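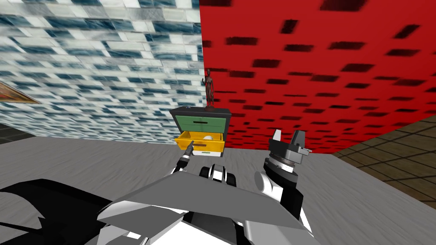

Drawer task in the simulator, left gripper at the front corner of the open yellow drawer.

From: Hollis Mercado
To: teleop-users list
Date: 7th May
Subject: Re: Drawer demos, which arm do you pull with?

Sekar Pangaribuan wrote:

> We are starting on the two-drawer cabinet in Tiltora and I have a
> question before we record a full set. Our operators disagree on which
> arm should do the pulling. Two of them always use the left, one swaps
> depending on where the cabinet spawns. Does mixing hurt the policy?
> Also, how are people handling the moment between letting go of the
> drawer and starting the next move? Ours have long pauses there and
> Oi-ling thinks they should be trimmed out.
>
> Last thing. Do you leave the wall and floor randomization on while
> the operator is driving, or add it afterwards on replay?

Sekar,

We went through all three of these in April, so I can tell you what we did. Other people on the list may have landed somewhere else.

On the arms: pick one and stay with it for the first set. We recorded 116 demos of the drawer task with the operators free to choose, and the policy trained on those would often send both arms toward the cabinet and stop with neither one on the drawer. We then recorded another 116 with the left arm only, the right arm parked up and open off to the side of the cabinet. Same operators, same headset, same training settings. That version commits to the left arm every time. It still misses the edge of the drawer on some runs, but it misses in a way you can fix with more data.

If you need both arms later, record the right-arm version as its own set and give it its own label. Hwa-young tried mixing the two with a label for the arm and had no trouble with it.

Parking the idle arm matters more than I expected. Operators forget about it and let it drift down over the demo, and then you have an arm wandering through the head camera view for no reason. We now reset it to the same pose at the start and ask people to keep that hand on the armrest. Kartha has a lock for this (hold the side button on the controller for the idle arm until it buzzes). If you are on the older build the lock drops out whenever tracking is lost, so check it after every reset.

On the pauses: we trimmed them, and I would do it again with some care. Most of the dead time is the operator looking around to judge depth. It is hard to tell through the headset how far the fingertip is from the drawer front, and people stop and move their head. Our script cuts any stretch where both grippers are still for more than 3 seconds. Do not cut shorter ones. The short stop before contact is useful, and when we removed it the arm started hitting the front panel at full speed.

With the ball in the drawer, watch for operators who yank. The ball rolls when the drawer moves quickly, and then the next step starts from a different place than you planned. You can keep those demos, but tag them. We had 68 that needed a tag the first time through, nearly all from people in their first hour.

On randomization: I prefer to add it on replay. We ran with it on during driving for a while and the operators did not like it. A loud pattern on the wall behind the cabinet makes the gripper fingers hard to pick out, and a streaky floor throws off their sense of distance. On the other hand Ha-rang Ra records with it on, and says the head movement in the demos is more honest that way, as the operator only sees what the policy will see. I don't have a comparison to offer. If your replay is not exact, and ours was not until we pinned the physics step, you are better off recording with it on and putting up with the complaints.

One thing you did not ask. Leave the figurine on top of the cabinet. We took it off to make things simpler and the policy trained without it reached for it as soon as we put it back.

The trim script is in the Plurkska repo under tools. It expects the old log format, so run the converter first if your files come from Niltatier. Send me a note if the converter fails on the gripper channel, I have a patch that I have not pushed yet.

Hollis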